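4.3 Setting the grasp target in Rultow
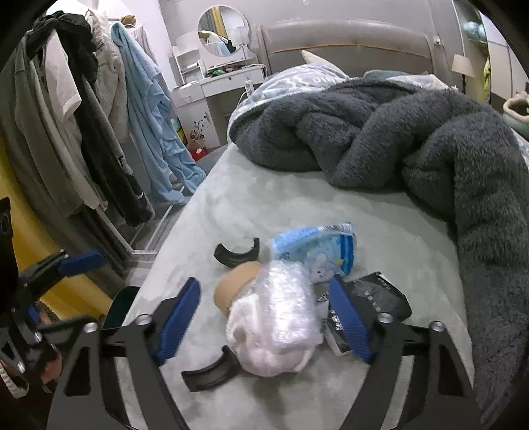
Wrist view with both blue pads open around a bubble-wrapped item.

1. Open the recording and step to the last image before the pads start to close.
2. Draw the mask round the whole item, wrapping included. In the view above, the tan cap belongs to the same mask.
3. Give each neighbouring package its own mask.
4. Set Pad margin to 10 mm and press Plan.

Note: Clear wrap reflects light and can leave holes in the mask. Raise Fill to 18 if this happens.

Caution: Do not set Closing speed above 14 until the plan has been checked.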